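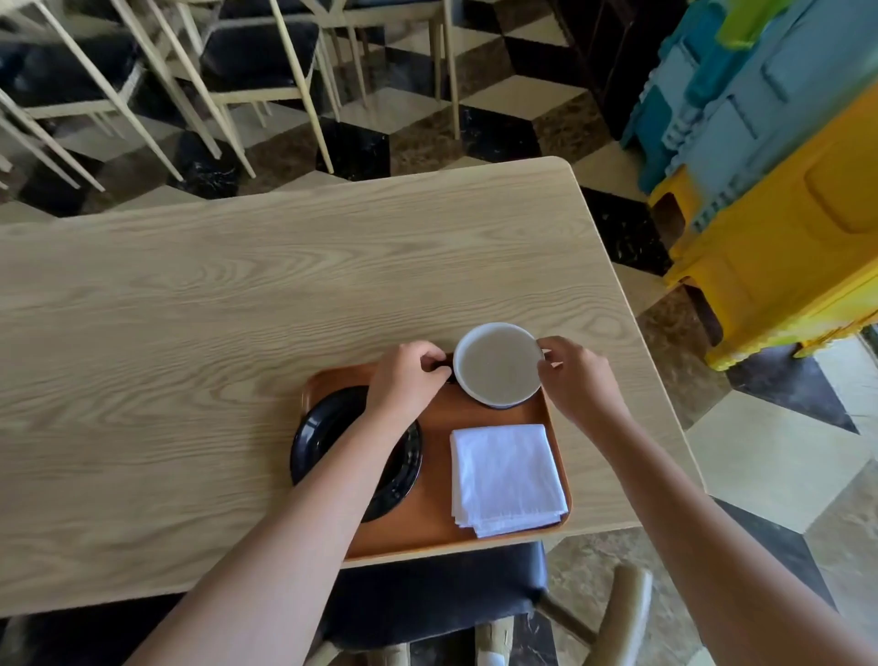

One of the visitors asked whether a tray setting has to be laid the same way every time, or whether the person carrying it may arrange it to suit the load. The reply from the Goser side was short: the same way every time, because the diner should not have to look for the spoon side of the tray.

The question came up early in the afternoon at the Halutari open day, in the dining room used for the service sessions. The program was divided between the dining room, the dishwashing area and a small storeroom, and most of the group's time went to the first of these.

The setting under discussion was a simple one: black round plate on the left half of the tray, white bowl at the upper right, white napkin folded square in the lower right. The tray is orange-brown, with rounded corners and a slightly raised rim. Against the pale grain of the table it is easy to see whether it has been put down square.

The bowl is the critical item. It was filled nearly to the top, and a bowl at that level leaves little allowance for tilt. The house method is to set it with both hands, one at the handle and one on the opposite side, and to make the last correction on the tray by turning the bowl a few degrees. Lifting it a second time is discouraged. Several visitors tried the one-handed version with water at the practice counter, and the cloths were needed.

Fill level took up a good part of the discussion. Golow, which runs the kitchen, argued for a lower line on the grounds of spillage. The dining room prefers the fuller bowl, as a half-filled one cools faster and looks mean. No decision was announced. Soup is held at 70 degrees Celsius at the counter and portioned by ladle, 2 ladles to the bowl.

The napkin fold is a plain square with the layered edges turned toward the diner. An earlier fold, a triangle tucked under the plate, was dropped in March. It took longer and it hid the rim, so that plates were sometimes set down on a corner of cloth and rocked.

On furniture there is less to report. The chairs have slender light wood frames and black seats. They are light enough to move with one hand, and between sittings they are grouped to one side so that the floor can be mopped. The rounded table corners were mentioned twice by the guide – they reduce hip bruises in the narrow aisle.

The storeroom visit was brief. Trays are logged by number, and the register showed 1703 entries, of which 1162 were marked as in service. The rest were withdrawn for worn surfaces or chipped rims. Morgan supplies the replacement trays, and delivery has been slow. Stacks are kept low, with a paper sheet between trays, and the sheets are reused until they tear.

The dishwashing area was running and too loud for questions. A written sheet on rinse temperatures was handed out at the door, and copies can be picked up at the front desk until the end of the month. Visitors who want to see a full sitting should come before noon, when the first trays go out. The afternoon session covers laying and clearing only.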